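Small boxes, big mess: how I keep toothpaste (and everything else skinny) in order

I helped out at my friend Yasaman's corner shop for most of October, and I came home with more housekeeping tricks than I ever picked up from a magazine. The best ones were about stuff that comes in long thin cartons. Toothpaste, mostly, but it works for foil, food wrap, incense, candles, you name it.

First thing: stand them up. I used to lay my spares flat in the bathroom drawer and then buy more because I couldn't see what was at the bottom (I once had enough mint gel to last until retirement). Upright, with the printed ends at the top, you can run a finger along and pull out the one you want.

Use a plain cardboard box with handle holes if you can get one. Fold the flaps all the way out while you sort — they flop back onto your hands otherwise — and cut them off later if the box is going to live on a shelf.

Don't fill it to bursting! You want enough room to slide your fingers between two cartons. Too empty is no good either, because then they all lean every which way. A rolled-up dish towel at one end takes up the slack.

Then group by kind. I go by color first, as it's quicker than reading, and check the small print after that.
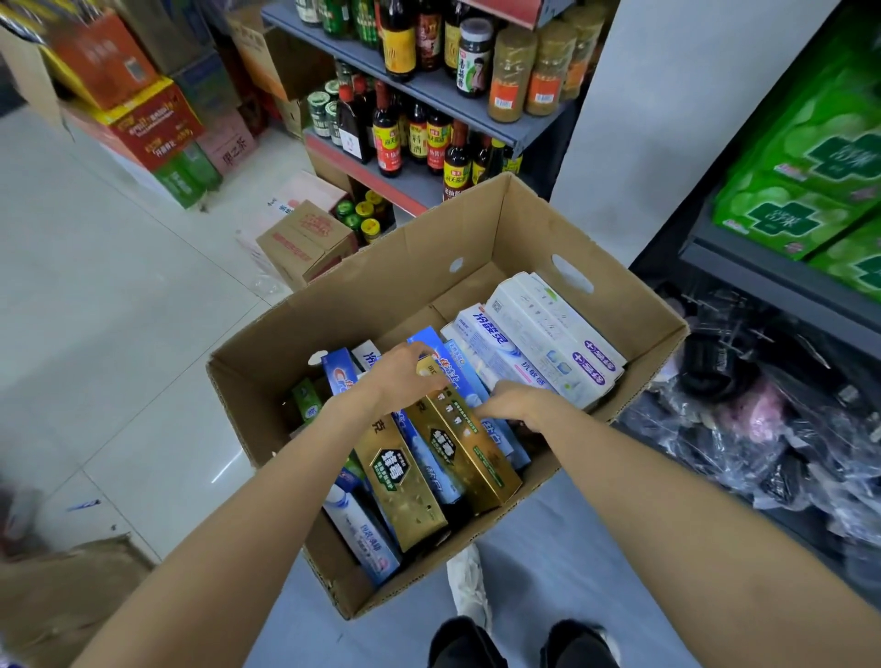 Dates come next. Oldest to the front, newest to the back, and if the date is printed in tiny gray type, write it on the end flap with a marker. Bernd Dreßler, who taught me to stack cans years ago, does this with every single thing in his pantry, and I used to tease him about it. I don't anymore.

Sit or crouch with the box on the floor if your back is like mine. I tried doing it on a step stool and dumped the whole lot.

Crushed cartons get used first. The tube inside is usually fine, so take it out, put it by the sink and flatten the cardboard for the recycling. Keep one or two of the long ones, though. They're just right for storing paintbrushes.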